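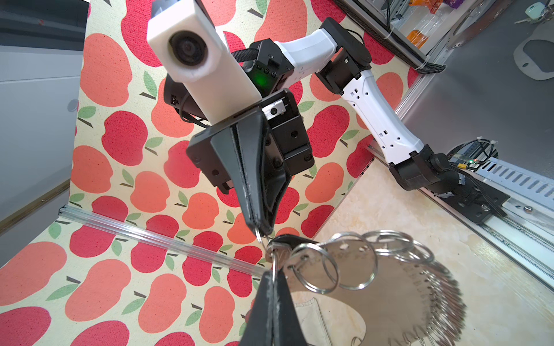
A key ring is one of those things I can talk about for an entire dinner, so bear with me, because this entry in my little household encyclopedia ran long! In the plainest sense it's a loop that holds keys together, and people have been wanting one for as long as they've had more than one lock. The kind most of us carry is the split ring, a coil of springy metal wound so the ends overlap and you can work a key around between the layers (goodbye, thumbnail). A big bundle of flat metal keys like the one up top is exactly what a split ring is good at, and you can pick up the whole lot by the ring.

Before the split ring
Old keys were long and heavy, with a loop at one end called the bow. You could thread a cord or a strap through the bow and hang the thing from your belt. Big households often had one person in charge of the keys, and in parts of Europe she wore them on a chatelaine, a hooked clasp at the waist with chains for keys, scissors, a thimble and whatever else she was tired of hunting for. I tried wearing a copy once at a fair in Kimeslow and clanked like a cutlery drawer all afternoon. Loved it.

Types
Split rings come first, obviously. Then there's the gate ring, with a little spring-loaded section that pushes inward, much kinder on the fingers but easier to pop open by accident. Screw-lock cable loops are handy for oddly shaped keys. Jailer's rings are the huge hoops you see in old movies, and I own two, both hanging on my pantry door. Liv Solberg, who edits these entries for me, wants carabiners listed too. Fine, Liv, carabiners.

Materials
Steel is the usual choice, often nickel plated so it stays shiny. Brass looks gorgeous as it darkens but the thin ones can bend and stay bent. My everyday ring is a Braltex in plain steel and it has outlasted 5 coats and a car.

Collecting
There are more of us than you'd think! Most people collect fobs, meaning the decorative bit, especially old hotel ones with the room number stamped in. My favorite is a brass oval from the Gorkumell, room 65, which I swapped with Saimi Hirvonen for a pair of enamel ferry tags. Saimi has 2533 fobs in her catalog and keeps them in shallow map drawers. I have nowhere near that, and my husband would like it to stay that way.

Care
Dry a ring if it gets rained on, and wipe brass with a soft cloth. If the coils have started to gap, replace it. Mine gapped one December and I lost the shed key somewhere between the bus stop and the bakery.

See also: Chatelaine; Padlock; Hotel fobs; Skeleton key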